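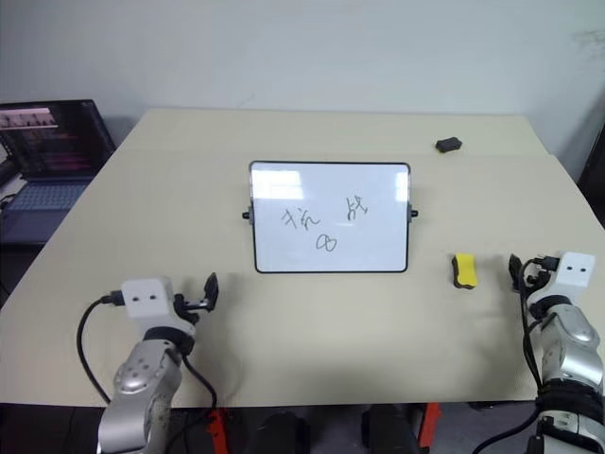
Whiteboard with the side knobs, on the beige table.

October, Monday, after lunch

Marker ghosting, second go. Prestico say their cleaner lifts old dry-erase ink "in one pass." I have my doubts, and the sheet that came with it doesn't help: no dwell time, no mention of which inks they tried.

Setup as agreed with Alfredo Macapagal. Four scrap panels, two Cidon and two Usmani, black marker, left for 12 days in the cupboard. Wiped one of each with the Prestico stuff and one of each with plain isopropyl on the same kind of cloth.

Cidon panels: can't tell them apart. Both have a gray shadow if you tilt them to the window. Usmani: the Prestico one looks a bit cleaner, but I pressed harder on it, I think, so I'm not counting that.

Alfredo says the difference is obvious. He also knew which panel was which — I'd like him to look again with the labels covered.

Smell is mostly alcohol. Would not be surprised if it is mostly alcohol. Price per bottle is some 4 times what we pay for isopropyl.

Still to do: repeat with red, which always stains worse. Weight on the cloth next time so the pressure is the same. Ask Zikidby whether their panels are coated or bare, their catalog says both on different pages.

Not ordering any more until the red is done. Leftover bottle is on the shelf over the sink, cap doesn't seal well, keep it upright.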